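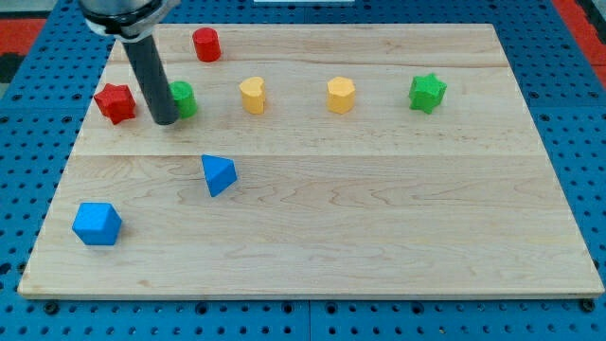
Duvar wrote: I don't see a fault. The arm gets the right block to the right place, the scorer says so, and the number matches what the Kikuchi method is meant to give. Can we close this and move on to the long-instruction set?

Reopened. Please don't close it again until the scoring question is answered.

Summary: Success score on the block board looks too good
Component: evaluation, pushing tasks
Status: open, was "works as intended"
Severity: was low, changed to high

What I'm objecting to

The claim in the draft is that the policy follows a written instruction ("push the blue cube to the green star") and that Kikuchi relabelling is what taught it to. I accept that the arm pushes blocks. I don't accept that we've shown it reads the sentence.

Look at how the board is laid out when a run starts. If the rod is down between the red star and the green cylinder, and the instruction happens to be "bring the red star and the green cylinder together", a policy that ignores the words and shoves whatever is closest has a fair chance of passing. The blue cube out near the front left corner is a much harder ask from there, and so is the green star at the other end of the row. We don't record which kind of start we had. The score treats them all the same.

Steps taken

1. Reran the standard set, 24 runs, same checkpoint, no changes. Score came out in line with the draft, so I can reproduce the number. That was never my complaint.

2. Split those by hand into near starts (rod beside one of the named blocks) and far starts. It came to 12 of each, which was luck. Nearly all the failures were in the far group. Duvar says that's expected because far pushes take longer and have more time to go wrong. Could be. It could also be that the words aren't doing much.

3. Asked for a blank instruction run. Gromen said the input code won't take an empty string. Used a row of full stops instead, which it does take. The arm still moved, and it still went for the closest block more often than I'd like. Not enough runs to put in a table, and I won't have anyone quoting it.

4. Checked the scorer. It passes a run if the two blocks finish within the distance limit. It doesn't check whether they were already close at the start, or whether anything else got dragged along. I found 2 passes where the named block barely moved. Both should be thrown out.

5. Checked the colour labels, in case the tracker was mixing things up. There are two red pieces toward the back of the board, a star and a cylinder, and the green ones come in the same two shapes, so this seemed worth a look. Labels were fine. Ruled out.

Reply from Gromen, afternoon

Distance limit is inherited from the Sadov scripts and hasn't been touched. Can add a minimum travel check. Would lower everyone's scores, including the baseline.

Good. Lower everyone's scores.

Reply from Duvar

The baseline was run with the same scorer, so the comparison is fair even if the absolute number is a bit generous. Don't think we need to redo it for October.

I'd agree if both methods started from the same layouts. They didn't. The baseline runs were reset by hand and ours were carried on from wherever the last push ended, so the rod tends to begin right in among the blocks. That favours us, and it's nowhere in the write-up.

Still to do

Minimum travel check in the scorer (Gromen).
Fixed list of start layouts, used for both methods, with the rod parked at the same spot each time.
Swapped instruction test: same layout, same rod position, two different sentences. If the first push goes the same way regardless, the claim comes out of the abstract.
Log the starting distance from rod to named block.

Duvar has asked whether the current figure can stay in the draft with a footnote. My answer is no. Leave the cell blank until the swapped instruction runs are in, and leave this ticket open with it.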